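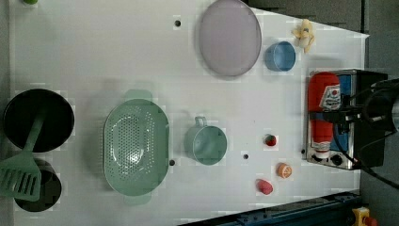 Pan, pot and slotted spatula on a white tabletop.

POLLING PLACE WALK-THROUGH: PONORA HALL
Ruddock County Elections Office, Duleck precinct
Inspected September 8, 2021
Registered voters assigned here: 491
Marks used: OK / FIX / N/A

PARKING AND ROUTE TO THE DOOR

Accessible spaces marked and level: OK
Comment: Freshly painted, and what a difference! In March the lines had worn down so far that people parked straight across them.

Curb ramp clear and in good shape: OK

Path from lot to entrance free of trip hazards: FIX
Comment: One paver has lifted next to the downspout. It rocks when you step on the corner. Reset it or close off that side and send everybody along the driveway edge, which is wide and smooth.

Outside lighting: OK
Comment: Checked with the switch and again on the timer. The timer shuts the lights off before polls close, so it has to be set to manual for election day. Switch is in the coat closet, left wall, behind the folding chairs.

No-campaigning line measured and marked: FIX
Comment: Measured 200 feet from the entrance. The line falls in the middle of the hedge on the Hurnen Street side, so a stake there can't be seen by anyone. Put a sign on each side of the hedge instead.

ENTRANCE

Door opens without heavy effort: OK
Comment: I love this door. The new closer is light enough to work with one finger and it still latches.

Threshold height: OK

Second exit unlocked from inside: OK

Entrance signs in stock and readable: FIX
Comment: The big "Vote Here" sign is in great condition. The arrow signs are faded to pink. Order 2 new ones, right-pointing.

VOTING ROOM

Room for a line indoors: OK
Comment: Really pleased with the new layout. Voters come in along the window wall, check in, vote, and leave by the side hall, and nobody has to squeeze back past the line. We tried it with a wheelchair and a double stroller and both made the turn by the ballot box on the first go.

Booths give privacy from all sides: FIX
Comment: The end booth can be seen from the side hall when that door is open. Turn it a quarter toward the wall. Everything else is good.

Accessible booth at correct height, chair available: OK

Power outlets tested: FIX
Comment: All live except the lower one under the bulletin board. Tape it over and label it. Please don't run the check-in tablets and the fan off the same strip, as we lost both for 20 minutes in March.

Cords taped down: N/A until setup

Floor: OK
Comment: Dry, no loose tiles, mats lie flat. Somebody has waxed it beautifully. Bring the rubber-backed mat anyway in case of rain.

Sample ballots and voter rights poster displayed: N/A until setup

EQUIPMENT AND SUPPLIES

Ballot scanner seal matches log: OK

Scanner test deck run: OK
Comment: Every test ballot read correctly, including the ones we marked badly on purpose (tiny dots, a big X, one in green pen). Great to see.

Backup battery holds charge: OK

Magnifiers, large-grip pens, signature guides: FIX
Comment: Magnifiers and guides are in the tub. The large-grip pens are missing. Check whether they went back to the Hurnen tub by mistake after March.

Provisional envelopes: OK

FIRE AND FIRST AID

Extinguisher charged, tag current: OK
Exit signs lit: OK
First aid kit: FIX
Comment: Plenty of gauze, no bandages. The gloves have gone sticky and need replacing.

Emergency number and street address posted at check-in: FIX
Comment: Card still shows the old Duleck address. Print a new one in large type.

OVERALL
Approved for use once the FIX items are cleared. None of them needs a contractor except possibly the paver. This is a wonderful building to vote in, bright and easy to find, and it was the smoothest walk-through of the season so far. Recheck the hedge signs, the end booth and the timer at setup. Copy to the precinct binder and the supply room at Ruddock.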